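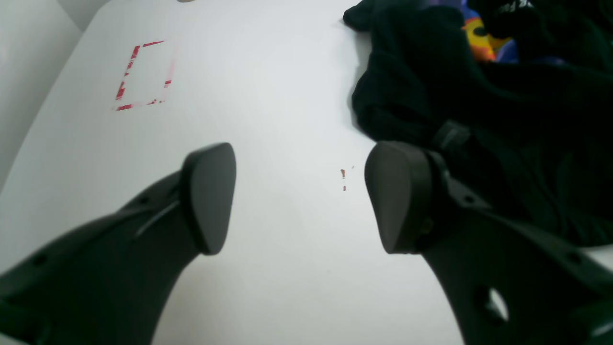 By Povilas Navickas, with Benjie Cruzado and Erlinda Sison
April 2026

Plernow Table Notes: README

What is in this folder

The folder holds our notes on one activity: putting small household things into a marked place on a white table, and clearing them away again. Every session begins and ends with the bare table. The marked place is a rectangle of red tape, set a little tilted, and the tape is worn. On the left and the top it is still easy to follow. On the right and the bottom it is mostly pieces with gaps between them.

We write "the box" for the inside of this rectangle, also in the file names. It has no walls and no lid. New readers sometimes look for a real box in the lists, so please remember this.

Contents

sessions.csv — one line for each session, 161 lines
items.csv — the 18 household items, with colour, weight in grams and the short name we use
layouts.txt — where each item starts and where it should finish
remarks.txt — free remarks, mostly by Erlinda, in the order they were written

Items

All the items are ordinary kitchen and desk things: spoons, a sponge, jar lids, a tape measure, clothes pegs and so on. The heaviest is a bag of rice, 500 grams. Wilfredo Lumanlan weighed them on his own kitchen scale, and the weights were not checked a second time. The rice bag was replaced in February with one of the same weight but another colour. In items.csv it has two lines, "rice_a" and "rice_b".

How an item is judged

An item is "in" when the whole of it lies inside the outer edge of the tape. It is "on" when any part lies over the tape, and "out" in all other cases. Where the tape has a gap, we continue the line in our mind from one piece to the next. For the right and the bottom side this leaves some doubt, and two people may judge differently. Dexter Manalo and I judged the same sessions separately and kept both answers, in the columns judge_1 and judge_2. Please do not average them.

Marks on the table

A few tiny reddish-brown specks lie on the white surface, outside the rectangle. They are not items and have no entry in items.csv. If you search the table for leftover things by colour, you may need a lower size limit, or the specks will be found as well.

Known problems

The tape was not renewed during the sessions. I would have preferred a fresh outline, but then the older and the newer judgements could not be compared so easily.

In 3 sessions the finishing layout is missing. The field is left empty — please do not read it as "out".

The word "centre" in layouts.txt means the centre of the box. In the remarks it sometimes means the centre of the table. I have corrected the places I was sure of.

Use

You may copy and change the files for teaching or research. Please keep this README with them, and write the name Plernow Table Notes where you use the data. Corrections to my English are also welcome.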